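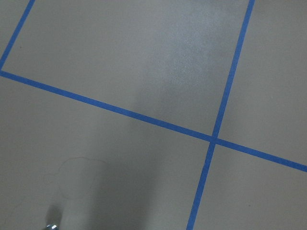 Print this story | E-mail this story

The Drift

The ticket said "arm wrong." It had been filed at Stedurbridge by somebody who then went on leave until October, and it was mine because I had once replaced a fuse in front of witnesses.

The arm was called Ukby. The company that sold it to us, Plimau, had given it a longer name with a slash in it, but the slash kept breaking the spreadsheet. Ukby had one job. It picked up a small cylinder from one square of a taped grid and set it down in another, and it did this all day with the calm of a retired judge. Lately the cylinder had been landing 2 millimeters off, always toward the window. On paper this is a small distance. In the test log it was a column of red going down past the bottom of the screen.

I read the manual first, which is how you can tell I was new. It had 38 pages. Page 20 concerned the disposal of the box. Error 3818, the one on the pendant, was explained as "position not as expected," and I remember feeling that the pendant and I could have been friends.

So I did what everybody does and turned it off and on. Ukby went through its startup, stretched out over the paper, lowered its fingers and stopped above the cylinder as if it had all the facts.
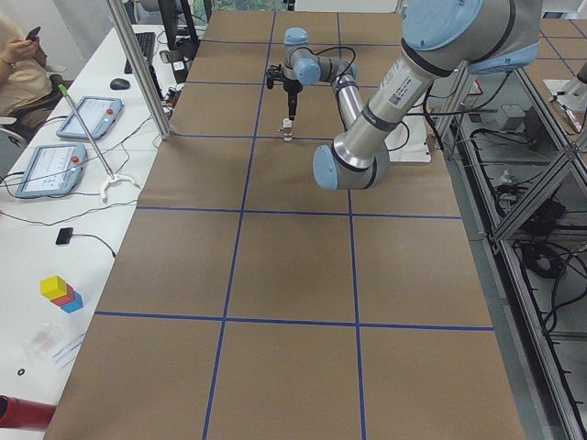 Ukby, over the cylinder, fully confident.

I called Plimau. Plimau has a support line named Meng, which is a recording, and behind the recording is Eduard Říha. He had installed the thing two winters back and seemed to remember every screw of it personally, the way some people remember slights.

"Did you touch the base?" he said.

I said I had not touched the base.

"Has anyone touched the base?"

I looked at the base. It looked like a base. I put a wrench on each bolt in turn and leaned, and none of them moved, and I reported this.

"Good. Then it is not the base," said Eduard, a little sadly. "Look at the fingers."

The fingers were tight. The cable along the forearm had enough slack in it and wasn't pulling on anything. I drove the joints one at a time, slowly, with my thumb hovering over the red button, and listened for grinding. I heard the joints, the fan, and my own stomach. Eduard asked me to hold the phone closer to the elbow. I held the phone to the elbow of a robot for what the call log says was four minutes.

"It sounds happy," he said.

"It's wrong, though."

"Many are both."

He had me run the zero check next. You send every joint home, and then you see whether home is where the arm left it. Ukby went home. Home was exactly where it should be. By now we had cleared the base, the fingers, the cable and the joints, and I had begun to look at the remaining suspect, who was holding the phone.

"What did you measure it against?" said Eduard.

"The tape."

There was a long quiet on the line -- I could hear him drinking something.

"Who put the tape?"

I will say in my defense that it was very good tape. I had laid it down myself one slow afternoon, after the old strips started to curl, and I had been careful about it. I used a long ruler. I pressed every crossing flat with my thumb. What I hadn't used was the robot, and the robot had been taught its squares from the old strips, which were by then in a ball in the trash with my lunch.

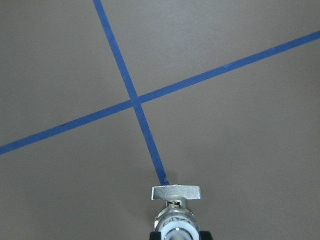

The part with the pointer

Once you know, it's a dull job. Eduard talked me through it anyway, possibly for the company.

First you put the speed down to the lowest setting, and then you check it, and then he asks you whether you checked it. You mount the pointer. You jog the arm over the first crossing and bring it down until the tip is nearly touching the place where the two strips meet. You do this by nudging a button, and each nudge is smaller than you want until the one that isn't. I put a neat little dent in the paper at the first crossing. Eduard asked what that noise was. I said what noise.

You save the point. You go to the next one. He wanted three crossings, far apart, and when I offered him three close together he said that would be like measuring a house from inside the closet. After the third, the pendant thought it over and gave me a new frame, which differed from the old one by 2 millimeters, toward the window.

"So," said Eduard.

"So," I said.

I took the pointer off, put the gripper back on and tightened it the way he liked, across and then across again. The speed stayed low. I gave Ukby its cylinder, stood well back behind the desk, and pressed the button with one finger, as though that would help.
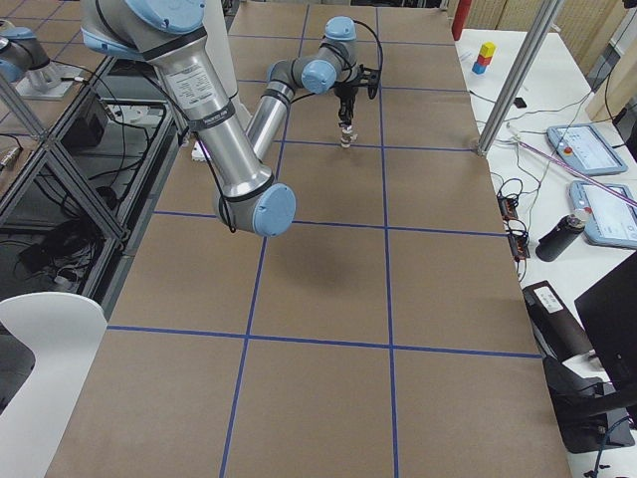 Eduard wanted to know where it had gone down, and he didn't want to hear "in the middle." He wanted a number. He said people who tell him "in the middle" call back within the week, and that next time I should tape first and teach second and write the date on a corner of the paper, small, where the arm doesn't go.

I gave him a number. He made me say it again. Then he asked for the ticket so he could add a line for his own records, and I read it out to him.

"'Arm wrong,'" he repeated, typing. "And the cause?"

I looked over at Ukby, which had gone back to the start position and was waiting for somebody to press something.

"Tape," I said.

"Tape by whom?"

I told him the line was breaking up. He said it sounded fine on his end, and spelled my last name back to me, and got it right.

Contact the editors | Copyright February 24, 2021, all rights reserved | Back to top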